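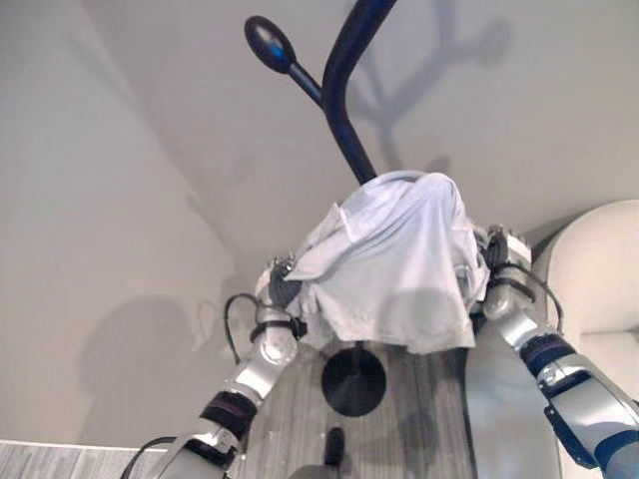

Hanging Storage in Small Rooms: Coat Stands and the Clothes People Leave on Them

Project report, Nolura course in Home and Living Space
February 20, 2022

1. Why we chose this topic

Our group wanted a topic from ordinary housework. Most of us live in shared rooms at Sullelton, where the closets are narrow and a lot of clothing ends up on chairs. We wanted to know if a plain coat stand would keep things off the chairs, and how light items should be hung so they stay up and don't crease badly.

2. What a coat stand does well

A stand needs no drilling, which matters in a rented room. It also fits near a corner, where other furniture often doesn't. The type with rounded knobs is easier on fabric than the type with thin metal hooks. A thin hook pushes a point into a shirt, and the point is still there after the shirt comes down. A rounded knob spreads the weight.

A cloth dropped over the top of a stand bunches into a mound and hangs in loose flaps at the sides. It is quick to do, but the folds set if it stays that way overnight - cotton was the worst for this in our trials.

3. Survey

We sent a short form to students in the Sullelton and Nornville residence halls and got 401 replies. Of these, 247 said they hang clothes somewhere other than the closet at least once a week. Only 51 owned a coat stand. The rest used door handles, bed frames and the backs of chairs.

The form did not ask about room size, and it should have. Several people wrote in the comment box that they had no floor space for a stand at all.

4. Hanging trials

We hung cotton shirts, towels and thin cloths in three ways: over the top of the stand, on one knob by the collar or a corner, and across two knobs. Each item stayed up overnight.

Towels did best across two knobs. Shirts hung by the collar kept their shape but slipped off when someone brushed past. Thin cloths stayed put over the top and came down the most wrinkled.

Using both hands helped with the larger pieces. If you hold the cloth at its two sides and lower it evenly, the weight is balanced from the start. Throwing it on with one hand usually left it lopsided.

5. Problems

The stand we used for the trials leaned when all the weight was on one side. We turned it so the heavier items faced the wall. We also lost one night of results in July when the room was cleaned and everything was folded and put on the bed.

6. What we would do next

We would repeat the trials with winter coats and compare a stand with a wall rail. The housing office at Carrillo has rails in its newer rooms.

Related reports
Drying Laundry Indoors Without a Rack
Shoe Storage by the Front Door
100 Closets: A Photo Survey of Nornville
Folding or Rolling? Drawer Space Compared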